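How Do You Look After a Robot Arm?

A robot arm does not get tired, but its parts do wear out. Screws work loose. Rubber goes smooth. Dust gets into places where dust should not be. So every robot arm needs a person who checks it.

At the Stornel workshop in Stistemcombe, that person is Lumturie Vasić. She looks after a pair of arms that share one table. Their job is to practice picking up small things and putting them down in the right place. Lumturie's job is to make sure they can keep doing it.

She starts with the power off. This is the most important rule in the workshop. An arm that has power can move at any time, and it does not know that your hand is there. Lumturie turns the switch, waits until the lights go out, and puts the key in her pocket.
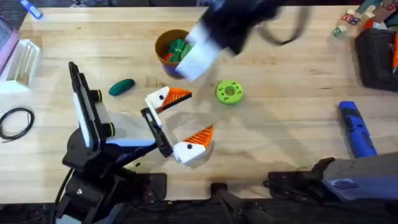 The fingers are the part of a robot arm that needs the most care. They touch everything, so they wear out first. Robot people call the whole hand a "gripper." Most grippers have two fingers that slide apart and then close again, a bit like your thumb and first finger. Fingers can be made in almost any shape. The ones on the near arm look like two birds, each with a white head, a black dot for an eye and a ribbed orange beak. When they are open, there is a gap between the beaks, and whatever the robot wants to pick up has to fit in that gap. A ring with a hole in it, like the lime-green one on the table, can be held by its outside or by one side of its loop.

Lumturie wipes the fingers with a damp cloth and lets them dry. Then she wiggles each one. If it rocks, a screw is loose, and she tightens it until it just stops turning. Too tight is bad too, since the finger can crack.

Next come the cables. A cable that bends in the same spot over and over will break inside, where you can't see it. She runs her hand along each one and feels for kinks.

Last, she switches the power back on and stands clear. The arm moves slowly to its starting position. Then it opens and closes its gripper 50 times while she listens. A healthy gripper makes the same sound each time. A click or a scrape means she has to turn it off and look again.

She writes everything down in a notebook. Her last entry says: "Cables fine. Lower finger loose, tightened. 50 out of 50."

Words to know

Gripper: the hand of a robot arm.
Joint: a place where the arm can bend or turn.
Base: the bottom part, which holds the arm in place.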